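Wrapping and Packing: Your Questions

I'm Sawsan, and I look after the packing side of things at Jerden. I get asked about wrapping small, awkward bits and bobs all the time, so I've put my usual answers in one place. Anil Mudaliar wrote the first version of this page and I've pinched his best bits -- thanks, Anil!

What do you wrap on?
A dark table, every time. Pale wrapping and clear film vanish on a white worktop, and I've lost more scraps that way than I'd like to admit.
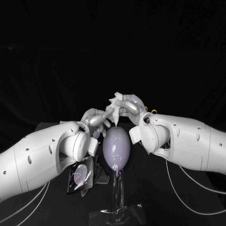
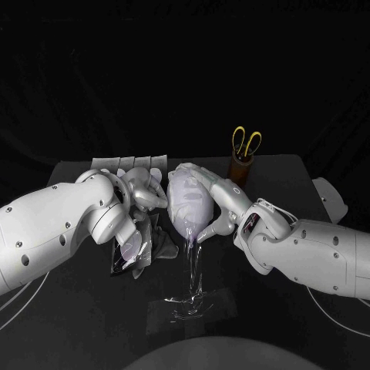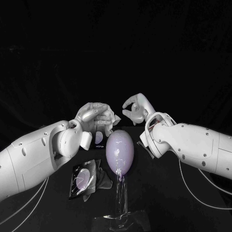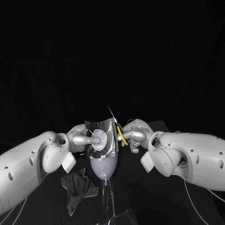
How do I stop a plastic bag puffing up when I close it?
Lay it flat and smooth it with your palm from the closed end towards the opening, then fold the top over twice before you tape it. If it still springs up, you've probably picked a bag that's too big (I do it too!). Go down a size and try again.

Can I use crumpled tissue again?
Of course, as long as it's clean. I keep mine in a shoebox and use it for filling corners -- it's no good for the outside layer though, it looks a bit sad.

How many bags come in a pack?
The small ones come in packs of 48 and the large ones in packs of 12. If you need more than that, ask for the Wostier box when you order and I'll sort it out.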